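In defence of the toy left on the bench

2 min read

Every kitchen reno blog says the same thing. Clear the bench. Nothing on it but a bowl of lemons and maybe a candle. I did it for 3 months, hated it.

So now I'm arguing the other way. Leave a puzzle out. A peg puzzle, the Tower of Hanoi sort, pegs and discs, no batteries, no screen. 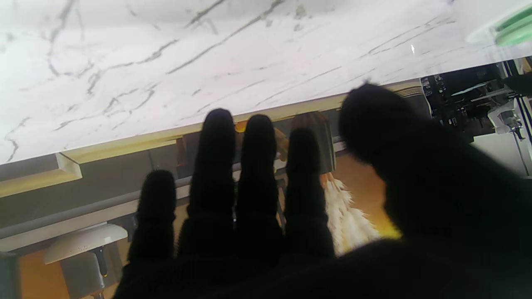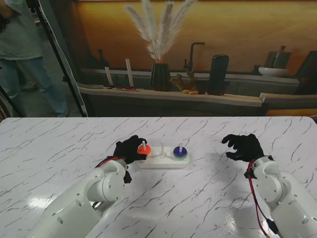

Why the kitchen and not the lounge

Because that's where the waiting happens. Kettle. Toast. Pasta water. You're standing there anyway, hands doing nothing, phone comes out. Put a few discs within reach and the phone stays in the pocket. Mostly.

And marble-look tops are wasted on being empty. All that grey veining and people want you to admire it like a painting. It's a bench. Use it. White with a red disc on it looks better than white with nothing, I'll fight anyone on that.

The pampas grass can stay. Love a bit of pampas. But you can't do anything with it exept dust it.

What about the mess

Fair. One puzzle is a puzzle, 2 is clutter. Ours is a Bultness, cost $282 as part of a games bundle from Sulholm, which was silly money, and I've seen the Gazi one for $147. Either does the job. Colours matter more than people reckon, grab discs you can tell apart from across the room when the lights are down.

Rules at our place: doesn't go near the sink, doesn't get packed away when visitors come. Somebody always picks up a disc. Every time. Then theyre talking, and dinner's late, good.

Clear bench people, keep your lemons.

© 2021 Koncombe | Contact | Back to top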